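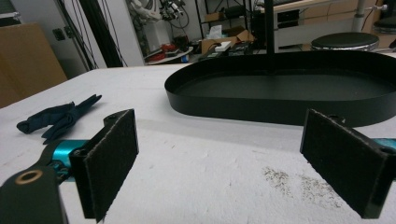
夹爪报告“已夹住”，物体为什么还会掉下来？

夹爪报告的是电机电流达到了设定值、两指停止了运动，这两个量都不能说明指垫和物体之间有没有相对滑动。指垫表面一旦被细碎颗粒污染，摩擦系数下降，同样的夹持力就可能托不住同样的重量，而控制器读到的数值与正常时几乎一样。

机器人系统故障分析 第五讲讲义
平行夹爪的滑脱故障与人员伸手事件
授课人：Coralie Tawhiri
修订：2020年12月30日

本讲只讨论一起故障。十月，Halliday 实验室在做 Grekenach 夹爪的重复抓取试验，夹爪在搬运途中滑脱了一件金属圆柱，站在台边的学生伸手去接，手进入了机械臂的运动范围。没有人受伤。设备本身也只有一处指垫需要更换。讲这件事的理由在于，它把一个很小的机械问题、一个状态判断的设计缺陷和一次人员行为连在了一起，三者单独看都很常见。

请在上课前读完第一节到第三节。第四节以后的内容课上会用到，推导部分需要自己动笔。

一、设备与任务

夹爪为两指平行式，每根手指内侧贴一块绒面指垫，型号为 Plillness 软质指垫，用背胶固定，边缘另有压条。驱动器带动连杆，两根手指同步开合。夹持力由电机电流换算，设定值为8牛。驱动器内有位置传感器，能给出当前开口宽度，但手指上没有任何触觉或力传感元件。

机械臂由 Kuvard 控制器管理，夹爪通过一条串行线接到控制器上。夹爪自己的固件只向外给出三种状态：运动中、已到位、已夹住。“已夹住”的判定条件写在固件说明里：闭合过程中电流达到设定值，并且开口宽度大于零。控制器收到“已夹住”后，允许机械臂执行下一段运动。

任务很简单。夹爪从台面取一件金属圆柱，抬高，平移，放到目标位置，张开，再从目标位置取回。一取一放记为一次循环，闭合次数与循环次数相同。圆柱每循环的停放位置允许偏差为5毫米，超出时视觉程序重新定位。

指垫的维护周期定为1,000次闭合，到期更换。这个数字来自实验室早先的使用记录，写在台边的维护表上，控制程序里没有对应的计数限制。

二、经过

当天上午启动试验时，程序的计数器没有清零，沿用了前一周的数值。操作人员知道计数快到维护周期，打算午休时更换指垫，因此没有在启动前处理。

计数过了1,000以后，程序没有任何提示，继续运行。日志里这一段的电流曲线和之前没有可以看出的差别。开口宽度在夹持阶段的读数则开始出现缓慢变化：闭合完成后，数值在平移途中有微小的跳动，放下后恢复。之前的循环里也有类似跳动，幅度更小，没有人注意过。

第1,086次闭合时，夹爪正常报告“已夹住”，机械臂抬升，随后进入平移段。加速阶段结束前，圆柱从两指之间向下滑出。夹爪的两指随即继续靠拢，开口宽度下降。固件在此时把状态从“已夹住”改成了“运动中”，接着又改成“已到位”。控制器在平移段内不读取夹爪状态，所以机械臂按原轨迹走完。

台边的学生当时在记录数据，看到圆柱落下并朝台边滚动，伸手去接。手臂进入台面上方时，机械臂末端正在回程。另一名学生按下了急停，机械臂停在离手很近的位置。

急停之后，实验室断开了驱动电源，保留了控制器供电，使日志得以保存。这一步做得对，后面的分析几乎全靠这份日志。

三、现场检查

检查的顺序对结论有影响，所以按当时的顺序列出来。

先看紧固件和连杆。螺栓没有松动，连杆轴套处没有超出规定的间隙，两指空载闭合时平行度合格。这一步排除了手指偏斜导致的单边接触。

再看夹持力。用测力计夹在两指之间，重复闭合，读数与设定值8牛相符。这一步排除了电机或电流换算的问题。

然后看指垫。垫子没有脱胶，厚度也在允许范围内。用白纸在绒面上轻压，纸上留下细小颗粒；用胶带粘取，颗粒更多。台面上同样能收集到碎屑。绒面的纤维在接触区已经倒伏，触感发硬。

最后看圆柱。表面有一层很薄的粉状物，擦拭后消失。

指垫取下后没有清洗，装袋编号，与胶带样本一起保存。擦拭圆柱的那一步做早了。当时没有留样，因此圆柱表面粉末与指垫颗粒是否同源，现在已无法确认。写报告时这一点应当如实写成“未确认”。

四、力学分析

设圆柱质量为m，指垫与圆柱之间的静摩擦系数为μ，单侧法向夹持力为F，机械臂竖直向上的加速度为a。两侧接触面共同承担竖直方向的载荷，不滑动的条件为：

2μF ≥ m(g + a)

平移段还有水平加速度。设水平加速度为b，方向平行于指面，则摩擦力需要同时平衡竖直和水平两个分量：

2μF ≥ m√((g + a)² + b²)

若b垂直于指面，惯性力会改变两侧的法向力分配，一侧增大，一侧减小。两指刚性同步时，总摩擦能力的变化要看夹爪内部是否有弹性环节，本讲不展开，做作业时按平行于指面处理。

定义安全系数：

S = 2μF / (m√((g + a)² + b²))

从这个式子可以看出，μ下降多少，S就按相同比例下降多少。任务设计时，S只按新指垫的μ核算过一次。新指垫下S略大于二，在设计阶段被认为足够。以后没有人再测过μ。

颗粒对摩擦的作用不总是朝一个方向。颗粒嵌入软垫并露出硬尖时，有时会让摩擦升高；颗粒松散地停在两个表面之间时，可以滚动或滑移，摩擦下降。绒面材料还有一个特点，纤维直立时能容纳颗粒，倒伏以后容纳能力减小，颗粒更容易停留在接触面上。因此同样的污染量，落在新垫上和落在旧垫上结果不同。

事后用倾斜板法比较了旧垫与新垫。旧垫的μ低于新垫的一半。按这个结果计算，加速段的S小于一，发生滑脱在意料之中。需要说明的是，倾斜板法的接触压力与实际夹持时差别较大，所得数值只用来判断趋势，不能直接写进设计计算。

课堂讨论时常有人提出把夹持力调大。调大F确实能提高S，但式子里F和μ是相乘的关系，μ继续下降时，增加的余量照样会被用完，故障只是推迟出现。另外，绒面材料在较大压力下倒伏得更快。调整夹持力可以作为措施之一，不能作为唯一措施。

五、状态判断的缺陷

再看“已夹住”的判定条件：电流达到设定值，开口宽度大于零。

第一个问题，这个条件只在闭合结束时判断一次。它回答的是“刚才有没有碰到东西”，控制器却把它当成“现在东西还在不在”来用。两个问题的答案在绝大多数循环里相同，所以长期没有暴露。

第二个问题，开口宽度大于零过于宽松。圆柱的直径是已知的，闭合后的宽度应当落在直径附近的一个窄区间里。夹到圆柱的边缘、夹到别的物件、夹在碎屑上，宽度都大于零，都会报告“已夹住”。

第三个问题，控制器在平移段不读取夹爪状态。查阅程序的修改记录，早期版本是读取的。后来串行线偶尔超时，机械臂因此停在半途，有人把读取移到了每段运动的起点和终点。修改说明写的是“减少误停”。修改之后误停确实少了，滑脱检测也一起失效了，说明里没有提到后一点。

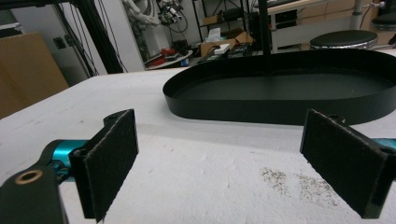
把读取状态的语句加回去并不困难，难的是处理超时。可行的做法是把“读不到”和“读到未夹住”分成两种情况。读到未夹住时，立即按受控停止处理；读不到时，允许保持很短的时间，连续读取失败后再停止。两种停止都要在日志里留下不同的代码，否则下一个维护程序的人看到频繁停机，很可能又把读取语句移走。

开口宽度的缓慢变化同样可以利用。圆柱完全不动时，夹持阶段的宽度应当保持不变；出现微滑时，指垫受剪切变形，宽度会有小幅波动。把每次循环中宽度的最大值与最小值之差记下来，按循环次数画图，能看到它在滑脱之前已经持续增大。这条曲线的噪声不小，不适合用来决定单次循环是否停机，用来提示更换指垫是可以的。

六、人员行为与防护

伸手接住掉落的东西是反射性的动作，依靠提醒很难消除。事件发生前，参加试验的学生都接受过安全培训，培训材料里明确写着机械臂运动时不得把手伸入台面上方。当事学生在事后谈话中能准确复述这一条。

分析这类行为时，应当先问现场条件允许了什么。

台边没有物理隔挡，记录数据的位置与台面之间的距离小于一臂。滚落的物件朝着人的方向运动。记录工作要求人看着台面，注意力正好在圆柱上。急停按钮在台子的另一侧，记录者够不到，按下急停的是另一名学生。如果当时只有一个人在场，按不按得到急停是一个问题。

机械臂当时运行在常规速度。实验室规程允许在有人靠近时使用降速模式，但没有规定谁来切换、何时切换。这种写法在规程里很多见，它把一个必须执行的动作写成了可以执行的动作。

整改后，记录位置移到了隔挡外，记录者手边增加了一个急停按钮，台面四周加了低挡边，防止圆形物件滚落。需要进入隔挡内时，必须先切换到降速模式，由门上的开关联锁。规程里另外加了一句：物件掉落后一律不接、不捡，待机械臂停止并确认后再处理。

请注意这几项措施的次序。挡边减少了人想要伸手的机会，隔挡让手伸不进去，联锁保证进去时速度已经降低，规程放在最后。作业里提出的措施也要按这个次序检查一遍，凡是只写“加强培训”的，不给分。

七、原因归纳

直接原因：指垫绒面污染并倒伏，摩擦系数下降，加速段摩擦力不足，圆柱滑脱。

促成因素：指垫超过维护周期仍在使用；维护周期只记录在纸面上，程序不检查；台面和指垫没有日常清洁要求；设计核算只采用新垫的摩擦系数。

使后果扩大的因素：控制器在平移段不读取夹爪状态，滑脱后机械臂继续运动；记录位置无隔挡；急停按钮位置不合理；降速模式的使用没有明确责任。

尚未确认的内容：颗粒的来源；圆柱表面粉末与指垫颗粒是否相同；空气湿度对绒面材料的影响。

关于颗粒来源，有两种看法。一种认为来自隔壁台位的打磨作业，另一种认为是指垫自身磨损的产物与台面灰尘混合而成。胶带样本已送去做显微观察，修订本讲义时还没有收到结果。在结果出来之前，清洁措施应当对两种来源都有效。

八、日常检查步骤

以下步骤用于本课程的实验环节，每次开机前执行，结果填入小组记录本。

1. 确认机械臂处于停止状态，驱动电源断开，急停按下。
2. 目视检查两块指垫。边缘翘起、绒面倒伏或有可见颗粒的，不得继续使用，先清洁或更换。
3. 用干净胶带粘取指垫表面一次，贴在记录本上，写明日期和组号。
4. 用吸尘器清理台面，不要用压缩空气，吹起的颗粒会落到指垫和连杆上。
5. 检查连杆轴套和螺栓。用手轻推手指，有明显晃动时停止使用并报告。
6. 恢复驱动电源，空载开合三次，核对宽度读数。
7. 夹住标准圆柱，静置半分钟，观察宽度读数是否变化。
8. 读取闭合计数。超过维护周期的，更换指垫后再清零。只清零不更换视为违规操作。

第七步容易被省略，请各组指定专人负责。静置检查不能代替加速条件下的检查，只能发现较严重的问题。

清洁指垫时用胶带反复粘取，然后用软刷沿一个方向刷起纤维。不要使用酒精，背胶会软化。已经发硬的指垫刷不起来，直接更换。

九、作业

作业一。已知新指垫下S等于二，夹持力、质量和加速度都不变。求S降到一时，μ下降到原来的多少。若将水平加速度b减为零而a保持不变，S如何变化，用a、b、g表示。

作业二。为夹爪重新写一组“已夹住”的判定条件，至少要能区分以下情况：夹住圆柱、夹住错误直径的物件、空夹、夹住后滑脱。写出每种情况下的电流和宽度特征。分不开的情况请直接写明分不开，并说明需要增加什么传感器。

作业三。画出本次事件的故障树，顶事件取“人手与运动中的机械臂接触”。注意这一事件在现实中没有发生，图中应标出是哪一个环节阻断了它，并讨论该环节是否可靠。

作业四。串行线超时导致的误停是真实存在的问题，当初修改程序的人有自己的理由。请站在他的位置上写一份修改说明，要求列出被移走的功能和由此增加的风险。篇幅不超过一页。

作业一、二交纸质稿，作业三的图可以手绘，线条要能看清。作业四提交到课程邮箱，邮件标题写组号和姓名。

下一讲讨论编码器零点漂移，请带上本讲第七步的宽度记录，课上会用到。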